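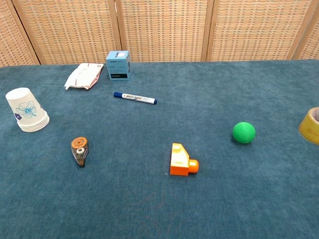 **Barkumel open day, worth taking kids?**

Has anyone been to the robot demo at Flumholm? Mine are six and nine and mad for anything that moves by itself. I read that they sort everyday stuff on a carpeted table, little things like a green ball, a whiteboard marker and paper cups. Can kids get close enough to see?

**dresar_21**

Go!! We went last October and my daughter still talks about it. Get there early for a spot up front, and ask the staff questions (they love it). Two hours flew by.

**Fuentealba**

Parking is $2. Bring a jumper, the hall is freezing.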